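Início Revista Oficina Ensaios Assinar

Um porta-agulhas na bancada da Villa

10 de maio de 2021 – Por Ornella Cattaneo
Leitura de 2 min

A Villa é uma oficina partilhada com tornos, duas fresadoras e, ao fundo, uma bancada para sutura robótica. O projeto chama-se Embridge e tem por objeto a transmissão: motores, tambores e cabos que movem um punho cirúrgico articulado. O instrumento entrou na oficina pronto. O grupo construiu o que fica atrás dele.
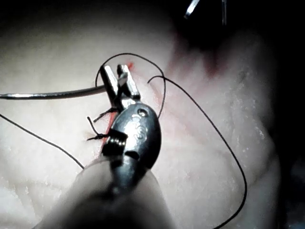
Agulha presa nas garras do instrumento; à esquerda, dois nós já atados sobre a linha da incisão.

A primeira caixa de transmissão, impressa, cedia sob carga e foi trocada em outubro por uma de alumínio fresado. O custo do material ficou em 1.555 euros, dos quais 400 em rolamentos e polias. O controlador Fakatov fecha a malha de posição; o software, escrito na oficina, soma mais de 130 parâmetros, quase todos dedicados à folga dos cabos.

O nó é a parte difícil. Exige que o fio dê a volta às garras e ali se mantenha enquanto o segundo instrumento segura a outra ponta.
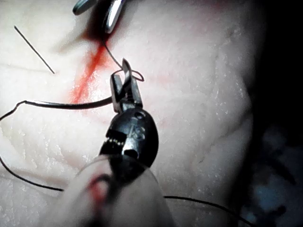
Sem sensor de força, a tensão do fio é estimada pela corrente dos motores – uma medida indireta, sensível ao atrito. O grupo recalibra os tambores no início de cada sessão e regista o desvio de cada eixo. A próxima revisão troca os tambores por peças da Trevbridge, com ranhura helicoidal, e desloca os motores para trás da coluna. Os desenhos estão na pasta comum da oficina, revisão 4.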